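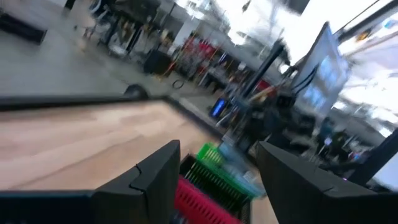 April, notebook, storage table, 10:40

Continued with the small parts today. The plan from last time was to give each group of parts one color of basket, so that a person who comes to the table for the first time can find things without asking me. I am still not sure about the colors. Red is for fasteners, dark gray for the spacers and clips, green for the very small things (springs, pins, the little Dralenell washers). Shireen Xaba wrote that she would prefer labels only. I think we can have both.

Weighed the fasteners before sorting: 765 g in total, without basket. Of this, 400 g are M4 screws of mixed length. I did not separate the lengths yet. It is slow work and my eyes were tired.

Problem with the slotted sides. The thin pins go through the slots if the basket is carried at an angle. I lost 9 of them on the way from the shelf and found all again with the magnet. For the pins we need a closed insert or a small bag inside the basket. Si-eun Myung has a roll of bags from the Nadar order, 75 mm wide, and I will ask her if they are free to use.

Stacking: the baskets from Skidthorpe do not nest well when the sizes are mixed. The small one sits on top and slides easily. It is better to put them side by side, but then they take more of the table, and the table is also needed for the Skuletel assembly in the afternoon. Tried to keep everything close to one edge. Not good either, one push with the elbow and it is on the concrete.

Si-eun asked why not use the drawer unit. I answered that the drawers stick, and people leave them open. She will look at the rails – maybe they only need cleaning.

To do:
- ask for the bags
- cut one piece of anti-slip mat for under the baskets
- write labels, large letters, both sides
- separate M4 by length, start with the 12 and 16
- tell Shireen which color is which before she makes her own list

Stopped at 12:15.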